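Up before six, kettle on, no milk. Cups day for the stall. Noemi wants the lot stacked on the pale table by lunch - brown ribbed ones, upside down, rims all showing.
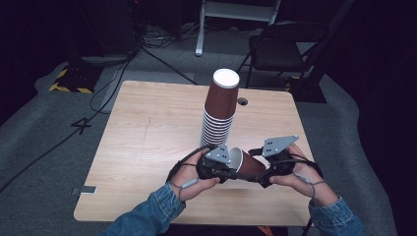
Cakudmont, December

418 ordered, 40 lids short. Of course. Rang Stelalent, on hold for ages, gave up. Efa Skyrme says buy the rest at the servo. No thanks.

Stack's tall now. Makes me nervous every time the door goes.

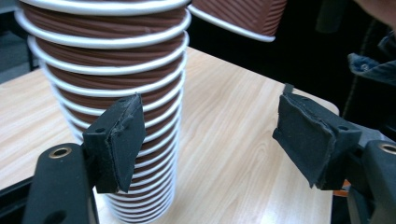
One more cup, over by the stack.

Brown was my pick, Noemi wanted plain white. Still think I'm right - they've got a bit of grip when the coffee's hot. Forgot lunch. Ate a biscut standing up.
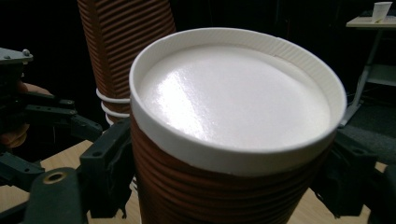 Anyway the lids. Need to ring again tommorow, and find the good texta for the price sign. Bed.

Comments
Efa S: servo lids are FINE
Marg: save me a flat white

We use cookies. OK / Settings
Contact | © Cakudmont Diary | Back to top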